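Chapter 5
Paying for Local Campaigns

Every campaign needs money, even a race for a town council seat. In the river town of Dirkberg, a candidate may spend up to $800 on signs and mailers before a report is due. In neighboring Vonton, the limit applies to each donor, and a gift over $35 must be listed by name.

This chapter looks at where such rules come from — and who enforces them. Section 2 compares the two towns. Key terms are set in bold and defined at the end.

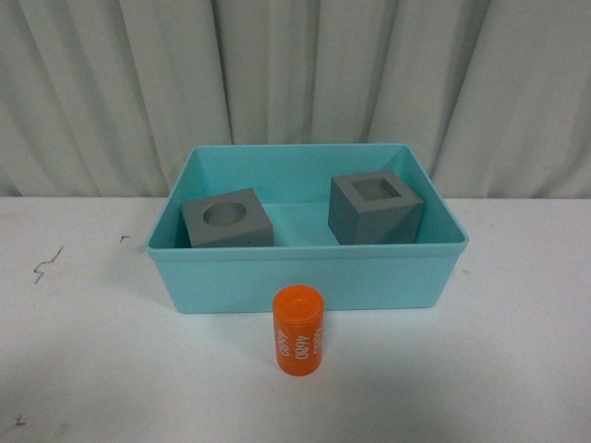 Figure 5.1 Gray blocks in a turquoise bin.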